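Search posts
Search
Clear

1/ Notes on the play-kitchen sorting table, for anyone building one. The surface is plain white. Colored pieces read well against it, and white or cream pieces don't, so leave those in the bin.

2/ Bought the food pieces secondhand as a Tulidska mixed lot. Fruit is the useful part. The bread is too light and slides.

3/ Layout for fruit: one flat round plate, one oval colander, loose pieces placed apart on the open surface. Keep a piece next to the plate so the first transfer is short.
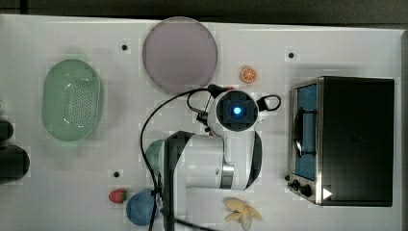
4/ Colander
Oval, pale green, perforated across the bottom. I set it with the long axis pointing away from me. Turned sideways it takes up width that the fruit needs.

5/ Plate
Pinkish-lavender, slightly raised rim. The orange slice goes to the right of it. A low rim is fine for slices. Whole round fruit rolls over it, so round fruit goes in the colander.

6/ Gareth Tunstall asked about cleaning. Soapy water, then air dry with the colander upside down. Do not put the slices in the dishwasher. Two of mine warped.

7/ Storage is a Nakeo bin, part 527, lid off. The plate goes in first, flat, then the colander, then the fruit inside the colander.

8/ Next: vegetables. The leek is 9 inches long and fits nothing. Measurements when I have them.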